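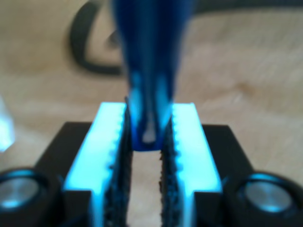
Our supervisor asked in the first review why we wanted so many examples of one simple grasp, and whether 50 would not be enough. We tried with 50. The learned policy closed the fingers too early in most of the trials, so we continued collecting.

Mosemeo: Collecting Grasp Examples by Teleoperation
Student project report, Cendunholm

2. Data collection

The goal of Mosemeo is to teach a two-finger gripper to pick up and hold small objects from examples given by a person. One student guided the arm and another student wrote the log. Each session lasted until 12 examples were saved, and after it we changed places, because a tired operator makes slower and less regular movements.

In total we recorded 469 examples. We removed those in which the operator corrected the grasp more than one time. From the rest we selected 200 for training, with glossy and matte objects in equal parts. Glossy objects were more difficult for the model, and we think that reflections near the fingers are one cause. We did not have time to test this separately.

The files were stored in the Wollent format and labeled with the Paquette tool. A label has only three fields: object, start of contact and result. In March we found that two operators understood "start of contact" differently, and these labels had to be made again.

3. Training

The training settings are given in Table 2.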